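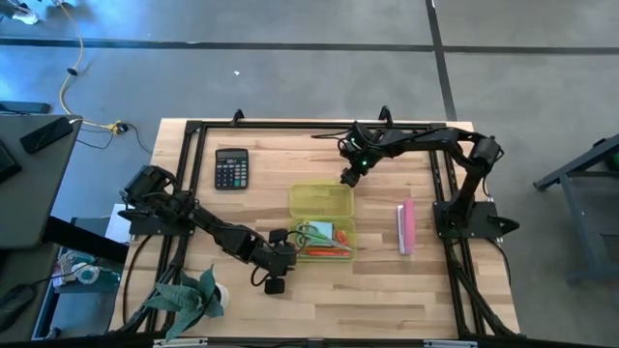

4. Setting up the table for a packing task

Section 4 covers the Hutuven two-arm table kit after the frame has been bolted together and both arms have passed the power-on check in Section 3. If an arm has not passed that check, go back and finish it before you put anything on the wood.

You will need the task container, the objects to be packed, the printed task card, and a computer running Sestance 105 or later. Allow half an hour the first time.

4.1 Check the arms and cables

1. Switch off power to both arms. Wait until the lights on the wrists go out.

2. Support each arm with one hand and move it slowly through its full reach. It should move without catching on the frame.

3. Follow each motor cable from the arm back to its plug. Cables should run along the frame and stay off the wood. The loop at the wrist must be loose enough for the gripper to turn all the way in both directions.

4. Press each clamp bracket on the frame. If one moves, tighten it with the 4 mm hex key.

CAUTION: An arm drops when power is removed. Never switch off power with a hand or an object under a gripper.

4.2 Place the container and objects

5. Put the container near the center of the table, where both grippers can reach it. An open plastic pencil box works well. Both halves should lie flat on the wood, with the hinge fully open.

6. Place the larger objects around the container, leaving a finger's width on every side of each one. A calculator goes on the left arm's side, flat, with the keys facing up. A block-shaped object such as an eraser can stand on the right arm's side.

7. Put any objects that start inside the container into the lower compartment. Markers and pens should lie along the bottom edge. Nothing should stick up past the rim far enough to touch a gripper passing over it.

8. If your task card calls for a background object, such as a small artificial plant, set it in a corner. Leaves may hang over the frame rail, but they must not touch a motor.

Note: Clear plastic containers can be hard for the software to find under bright overhead lights. If the outline in the preview jumps or disappears, turn the container a few degrees or move the lamp. You do not need to recalibrate.

4.3 Run the reach test

9. Stand outside the floor tape and switch the arms on. A green light at the wrist means that the arm is ready.

10. In Sestance, open Tasks, choose Packing, and select Reach Test. The left arm goes to the container first, then returns. The right arm follows.

11. Watch the gap between each gripper and the container. If a gripper touches the rim, press Stop and raise the hover height by one step.

12. When both arms have finished, save the layout. Names can be up to 512 characters long, but the list shows only the first line.

CAUTION: Keep hands, sleeves and loose cables away from the table while either arm is on. Stop holds the arms in place – it does not remove power.

4.4 If the test does not finish

Error 119 means that the two arms asked for the same space at the same time. Move the container slightly toward the arm that stopped and run the test again.

If the right arm does not start, check that its base plate is flat against the frame and that the plug is pushed in fully. The plug can feel seated before it clicks.

If an object is found in the wrong place, clear the layout, lift the object off the table, and put it back before you choose Find Objects. Sliding it while the preview is running can leave the old position in memory.

For replacement clamps and wrist cables, see the parts list in Section 9. Kits bought through Lachance use the same parts, with the order numbers printed on the inside of the lid.

Continue to Section 5, Recording a Task.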